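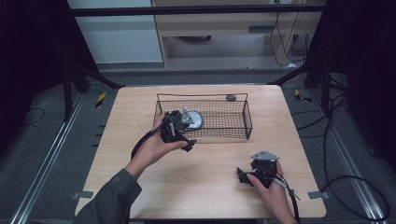
1. One basket, one table

Aleksandra Tomaszewski
September 10, 2025

I promised to some of you a thread about the black mesh basket and the light wood table, so I am writing it now, with a cup of tea. English is my third language, please be patient with my articles.

2. The basket cost 20 dollars at Tsolakis, the housewares store in Urnthorpe. It is rectangular, black wire mesh, with very fine squares. I wanted this colour for a long time. The white one in my old flat became grey after one winter and I could never get it clean.

3. My rule is that only round and flat things go in it. Lids, discs, coasters. If I put in pens or screws, they go under everything and I will not see them again until December.

4. I am asked often if the mesh is strong enough. For light things, yes. The bottom is a little bit wavy, you can notice it when there is nothing inside.
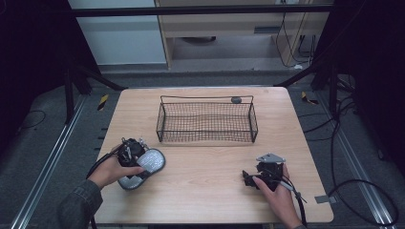

I would not carry tins of tomatoes in it. My sister did this with hers and the bottom has now the shape of a soup bowl.

5. The handles are at the two short ends. I prefer this to handles on the long sides, it goes through a narrow door without touching my elbows.

6. How to clean it: warm water, a drop of dish soap, an old toothbrush. Go along the wires in one direction and then in the other. Shake it outside. Dry it upside down on a tea towel, the corners keep water longer than you think.

7. Now the table. It is from Sudia, second-hand, 159 dollars. The new one was 313 in the same store, and with the bigger top 628, what I find a little crazy for a table where I sort lids.

8. I chose it for the wood pattern. In the store I looked at three tables and the other two had only straight lines. This one has places where the lines make a bend, one inside the other, like the height lines on a hiking map. 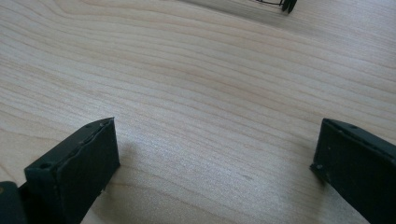
The grain of the tabletop from close.

9. Somebody asked for the oil that I use. I use none. I wipe with a cloth that is almost dry, along the lines, and then again with a dry one. The finish has a small shine already and I don't want more of it.

10. Please don't pull a wire basket over the wood. Lift it. I know it is only a few centimetres and the hand is lazy, mine also. But metal on a light top makes thin scratches that you see only in the evening, when the lamp comes from the side.

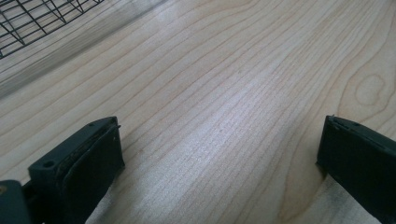 If you must leave it always on the same spot, glue four small felt dots under the corners. They fall off after some months and you glue new ones. I buy the sheet and cut them myself, they are not beautiful but they are under.

11. To the person who wants to know if the basket exists in a smaller size: yes, at Tsolakis, bottom shelf, beside the dish racks. I don't remember the price, sorry. The small one has no handles.

12. Next time I will write about the drawer with the cords. It is a bad drawer and I need first to find the courage.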